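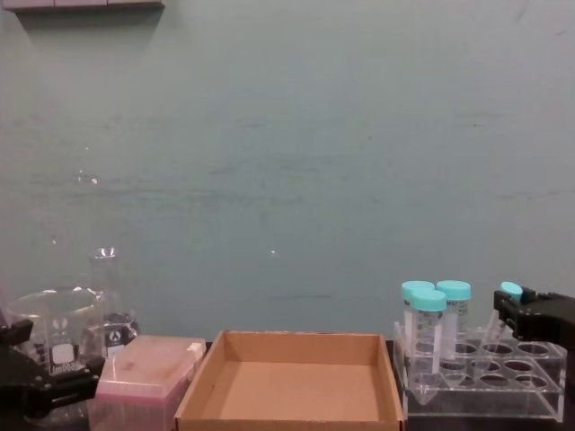 Setting Up a Tube Rack Routine on the Mulder Bench Kit

The Mulder kit from Dreltirham ships with two arms, a controller and the Iltora editor. These steps cover a rack routine for conical centrifuge tubes with screw caps.

1. Put the rack within reach of the right arm and leave several holes free. Glassware and tip boxes can stay on the left if they are entered as obstacles.

2. In Iltora, open Racks and choose Two Row. Jog the gripper to a corner hole and press Teach. Repeat at the opposite corner.

3. Set the grip point just below the cap. Gripping on the cap itself can loosen the thread.

4. Set jaw force to 4. The default of 7 is meant for glass vials.

5. Enter the approach angle. A tube may hang at a tilt above the rack – the routine straightens it before lowering, provided Align is switched on.

6. Run one tube at 13 percent speed, then save.

The base license stores 96 positions. Larger layouts need the Lemavov add-on, sold separately.

Tested on the July firmware. Text by Han-gyeol Jang.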